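Slow gripper fault halts two-arm kitchen trials at Gultorby

The two-arm bench at the Gultorby robotics workshop is running again this week after a gripper fault stopped the kitchen trials for most of May. And the story of how it was tracked down is a great one for anybody who works with small arms!

The trouble showed up in the toy kitchen task, where two arms share one cutting board and have to pick up, hand over and set down play food. On a run late in the month, the right gripper was told to open and stayed shut. The left arm carried on with its half of the job, as it had been programmed to, and the two sets of fingers came together over the board. The software limit cut in and both arms froze. No one was hurt and the arms came through without damage, apart from a scuff on one fingertip.

One stuck gripper is an ordinary bad day. What got the team's attention was the log. Going back through 293 runs, they found 32 where a gripper had been slow to open, sometimes by a fraction of a second and once by nearly two full seconds. All of those had been marked as good runs because the food ended up in the right place.
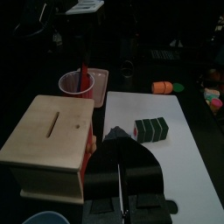

A gripper at the edge of the white board, with the play food and wooden box close by.

The grippers on the bench come from Aguiar, a small maker whose parts are popular with university groups and hobby builders. Gultorby wrote to them the same evening and had an answer by breakfast, which is wonderful service by any standard. Aguiar asked for the motor current readings, and those told most of the story. Each slow opening came after a long squeeze on something hard. The motor was warming up while it held on, and the driver board was quietly cutting its power to protect itself. When the command to open arrived, there wasn't enough push left to get the fingers moving right away.

Soft things never set it off. The green block did, over and over, and the carrot did now and then. The team could bring the fault on at will by closing on the block at 100 percent grip force and waiting. At 50 percent they couldn't get it to happen at all, and the block still didn't slip. That was a very happy afternoon in the workshop – people had been bracing for a full teardown of both wrists.

The second problem was in the planning software, a package called Ondow that decides which arm moves when. Ondow assumed that a gripper told to open was open. It never checked. So the left arm had no way of knowing that its partner was still hanging on, and it moved into space that should have been free.
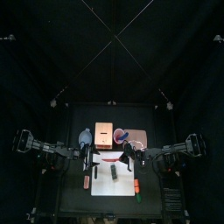
The fix has two parts. Grip force is now capped at 50 percent for everything on the board, and Ondow waits for a finger position reading before it lets the other arm cross the middle line. If the reading doesn't come, both arms stop where they are and the operator gets a tone and a message. The wait adds a little time to each handover, and the team thinks that's a fair price.

There is a change to the paperwork too. Runs will no longer be marked good on the final position of the food alone. A late gripper now counts as a fault, even on a run that looks perfect from the operator's chair, and the 32 old ones have been relabeled.

Prurgate, the lab across town that runs the same grippers on a sorting bench, has been through its own logs after hearing the news and found a few slow openings of its own. It plans to bring in the same force cap – and the two groups are now swapping fault logs every month, something they had talked about for ages and never gotten around to.

Aguiar is working on a firmware update that will report when the driver cuts power, so the software can see it coming. Gultorby has offered to test it first. Until then, the cap stays on and the handover trials go ahead in the mornings, with the longer unattended runs on hold.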